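Plitdale Table and Bedroom Linens
The Orchard Group: Quilts, Table Covers and Printed Cloths

Plitdale supplies household textiles to guesthouses, residential schools and private customers. The Orchard Group brings together a quilt with large flowers over green-and-white horizontal stripes, a white tablecloth printed with persimmons, and a white cloth printed with black characters in a calligraphic manner. The pieces may be ordered singly or together, and are intended for rooms in which one space serves for both sleeping and dining.

The flowers on the quilt are printed in olive, orange and cream. Customers furnishing a room with beige curtains and gray seating will find that these colors sit comfortably beside them.
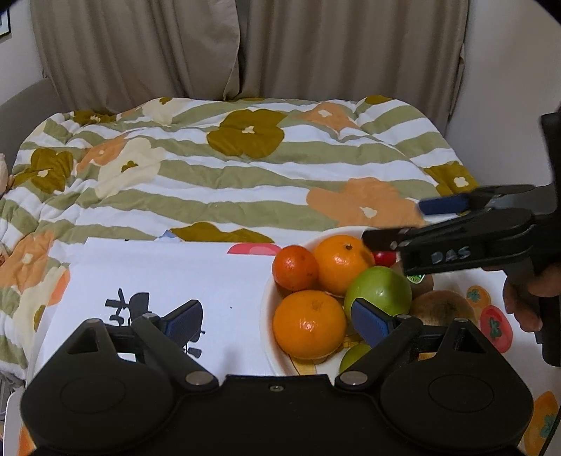
Diệp Lưu writes that the persimmon cloth has been on the family table since December and that the orange of the print has kept well through regular washing, although the hem should have been a little deeper. Plitdale has noted the remark on the hem, and the current production run has been adjusted accordingly.

Care
Wash the table cloths separately before first use. The quilt should be washed on a gentle cycle and dried flat – tumble drying will flatten the filling. Fruit juice should be rinsed out with cold water within 2 hours. Do not bleach any item in the group.
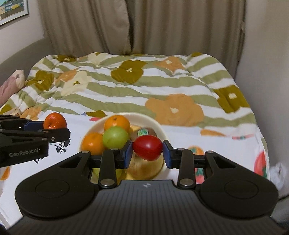

The Văn serving bowl is offered as a companion to the table cloths and is listed on the same order form. It is glazed inside and out and may be washed by machine. The pale round form suits fruit of strong color, and an orange beside a light-green fruit stands out well against the rim. The bowl is not intended for use in the oven.

Ordering
Orders are accepted from private customers without a minimum quantity. Institutional customers ordering 22 or more pieces should request a written quotation. The present run is limited to 500 quilts – a further run has not been scheduled. Unused items may be returned within 7 days of delivery in their original wrapping.

Fabric swatches are available on request from the Celau showroom.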